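Flarnley Community Boards > Internet & Services > Sinuvetti shutting the free tier, where's everyone going?

Started by mossgate_pete, October
Reading time: 5 minutes

mossgate_pete
So the email landed on Saturday morning while I was trying to get the kids into their football kit. Sinuvetti are closing free accounts at the end of next month, and anything you haven't moved or paid for by then gets deleted. I've been on there since it was a little file locker with a horrible orange logo, and I've got all sorts in it. Scanned recipes, my dad's slides, a load of radio recordings off cassette. The paid plan isn't dear but I resent being bounced into it with a month's notice.

Has anyone moved off already? I keep seeing Tulline mentioned but it's always by people who sound like they work there.

quaylight
I moved to Tulline in the spring and I don't work there, promise! Mostly it's been fine. Uploads are quicker than Sinuvetti ever were for me and the phone app doesn't sign you out every five minutes. My one moan is that folders shared with other people come across as plain copies, so if you've got a family folder you'll have to set all the sharing up again. I had 11 of those and it took me a whole evening and a fair bit of swearing.

brackenhand
Can't say I agree on Tulline. I tried it for three weeks and it lost the dates on my photos. Every single one came out with the day I uploaded it. Support told me it was "expected behaviour", which I thought was a bit much. Went back to Sinuvetti with my tail between my legs and now look.

quaylight
@brackenhand did you use the web page or the desktop program? The web page does that, the desktop program keeps the dates. I know because I did one folder the wrong way and had to redo it.

brackenhand
Web page. Didn't know there was a difference, and I don't see why there should be one. If I hand you a photo from 2009 I expect to get a photo from 2009 back.

oldmodem
You're all swapping one landlord for another. Buy a drive, put it in a cupboard, done. I've watched this happen with three services now, always the same email, always "to serve you better". Bagheri did it, the one before Bagheri did it (can't even remember the name, had a penguin on it) and now this lot.

mossgate_pete
I do take the point, but a drive in a cupboard is one leaky pipe away from no drive. The slides are the thing I'm bothered about. Dad's not around to redo them and the originals have gone a funny colour.

oldmodem
Two drives, two cupboards. Give one to your sister.

tansy_and_toast
Delurking to say don't leave it till the last week whatever you do! When Bagheri closed I thought I had loads of time, then everyone else piled in on the final weekend and downloads crawled. I got most of it in the end but one of the big zip files kept failing at the same spot and I gave up on it. Still a bit sad about that. It was mainly holiday videos.

Anyway, what I'd do is ask for the export now, before you've even decided where it's going. It queues up on their side and they email you a link. Mine from Sinuvetti took 7 hours to arrive and that was requested overnight on a weeknight, so I'd guess it's slower by now. 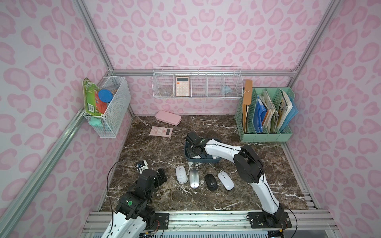

The bench, two arms up on the rail

tansy_and_toast
Oh, and the link runs out after 5 days, so don't ask for it and then go off to Wales like I nearly did.

mossgate_pete
Thanks, that's really useful. Requested mine just now. It's offering to split it into chunks, is it worth picking the small ones?

tansy_and_toast
Small ones, yes, every time. It's a faff unpacking them all but if one fails you only fetch that one again.

pigeonpost
Bit of a different view from me. I just paid. It's less than I spend on coffee, everything stays where it is, and my mum can still find the christening photos without ringing me up. I know we all feel a bit cheated because it was free but servers do cost money, and they kept it going for years without adverts.

oldmodem
And next year they put the price up, when you've got even more stuff in there. Then what?

pigeonpost
Then I'll moan about it on here and probably pay again. I've made my peace with it.

brackenhand
I wouldn't mind paying so much if they'd told us properly. My email went into junk. I only found out from this thread. How many people are going to log on at Christmas looking for something and find it gone? They could have put a big banner on the login page.

quaylight
There is a banner now, I had a look. It's grey on slightly different grey and you have to scroll, so make of that what you will.

brackenhand
Well, that's pathetic.

dunlin77
Does anyone know what happens to public links? I run the page for our walking group and all the route maps are Sinuvetti links. If they all die I've got to go through the whole site by hand. I've looked at the help pages and they only talk about "content", nothing on links.

quaylight
As far as I know they die with the account. If you pay they carry on working. Might be a case for paying just for a month or two while you swap them over?

dunlin77
Hm, might do that. Bit galling. The maps themselves are tiny.

oldmodem
Put them on the same server as the page, if they're tiny. That's where they should have been anyway.

dunlin77
Fair. I inherited it like that and never touched it.

mossgate_pete
Update from me. Export came through late last night and I've got all of it down bar one chunk which I'm fetching again now. Opened a few of the slides and they look right, dates and everything. I'm going to try Tulline with the desktop program as quaylight says, and I've ordered a drive as well, so oldmodem can have half a win.

oldmodem
One drive?

mossgate_pete
One drive for now!

brackenhand
Let us know if the dates survive. I'd give them another go if they do, but I'm not doing my lot first.

Contact the moderators | © Flarnley Community Boards | Back to top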